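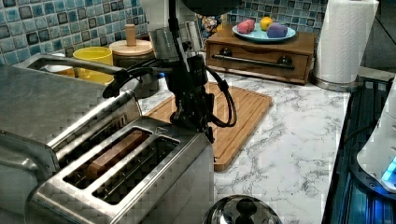 Arm and gripper over the toaster, kitchen counter setup.

Coltuleck Counter Arm with Enska Method Package

Category: Research Equipment / Manipulation / Kitchen Tasks

The Counter Arm is sold to labs that study household manipulation. It hangs from an overhead mount, so the counter stays free for the objects being handled. It ships with the Enska package, which contains the training code, the demonstration set and the test protocol from the work by Imani Dunleavy and Bayu Liew. This page covers the method and the results they got with it. Mechanical drawings are on the downloads tab.

What the method does

Enska is a way of training a policy from demonstrations when the last inch of a task matters more than the rest. Placing bread in a toaster slot is a good case. Most of the motion is travel through open air, and small errors there cost nothing. At the slot, the same error puts the bread on the rim.

Ordinary imitation learning weighs every step of a demonstration the same. Enska splits each demonstration into travel and contact segments, using wrist force and gripper speed, and trains on the contact segments more often. The split is automatic. No hand labeling is needed, but we recommend looking through a sample of the splits before a long training run, especially if your operators tend to pause in midair. A pause can be read as contact.

Demonstration data

The package includes 3,453 demonstrations recorded on kitchen counters. Tasks include bread into and out of a toaster, lids on and off, cups moved near a sink, and play food moved between a plate and a cutting board. Each demonstration has joint positions, gripper opening, wrist force and video. Failed attempts are kept and marked as failed. They are left out of training by default, and one line in the config file turns them on.

Polished metal was included on purpose. Toasters, sinks and steel lids reflect the arm and whatever is near it, and policies trained only on matte objects did poorly around them in early tests.

Results

Dunleavy and Liew compared Enska with the same network trained on evenly weighted steps. Each policy was given 22 attempts per task. On the toaster task the evenly weighted policy finished 6 fewer attempts than Enska did. Nearly all of the difference came from insertions where the slice caught on the rim and the arm kept pushing.

On the cup and play food tasks there was no clear difference. Those tasks forgive a loose placement, and the extra weight on contact has little to work with. If your work is mostly pick and place onto flat surfaces, the standard training script in the package will serve you as well and takes less time to run.

Known limits

Thin or soft bread bends in the gripper and the method does not correct for it. The results above are for firm sliced bread.

Cable slack affects the wrist force reading. The cables need enough loop for the full range of wrist rotation, and they should be dressed the same way during recording and testing. Marisol Ferreira's group at Doucet changed their routing between the two and saw travel segments marked as contact until they recalibrated.

The policy does not operate the toaster lever. A lever task is planned for the next release of the package, but it is not covered by the current demonstrations.

All toaster demonstrations were recorded with the appliance unplugged. Do not run the policy on a powered toaster without your own safety review.

What you get

Arm with gripper, wrist force sensor and cable set
Overhead mount with hardware
Controller and emergency stop
Enska package, with updates for 2 years

The toaster, cookware and other counter items are not included. A shopping list is in the package folder under "props."

Ordering

Lead times are quoted with each order. Labs that already own the arm can buy the package separately. Questions about the method go to Hollis Pruitt in research support, and questions about mounting go to the installation desk.

Tags: imitation learning, contact tasks, overhead arm, kitchen

14 shares | 3 comments

Related items
Drisico Wrist Force Sensor, replacement
Overhead Mount Extension Kit
Application note: Choosing a Contact Threshold, by Lindalva Frota
Enska Package, software only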